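Chapter 3
Promises and Pledges: Reading Corporate Climate Targets

In August the shipping firm Stilar told its investors that it would be "carbon neutral in all operations." The press release ran to two pages. The word "operations" was never defined, and the ships, which Stilar leases from a partner called Drular, were left out of the total. Most newspapers printed the headline figure anyway.

This chapter asks what a pledge like that is worth. My own answer is: less than the people who write them would like you to think. You are free to disagree, but you should be able to say why, and to point to a line in the report when you do.

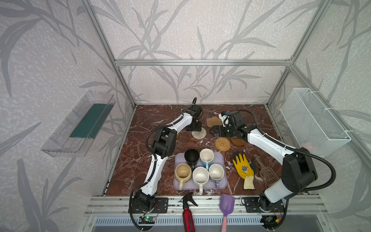
Start with the base year. A company that measures its cuts against its dirtiest year can look virtuous while doing very little. Then look at offsets. Mark Anthony Tolentino, whose study of 648 company pledges we use later on, found that many leaned on forests that were never under threat in the first place. Paying an owner to leave standing trees alone may be a kind thing to do - it does not take any carbon out of a smokestack.

Terms to know: base year, offset, leased emissions, net target.

Before you read Section 3.1, write down what you think "carbon neutral" means. Keep the note. You will need it for the Fitance case.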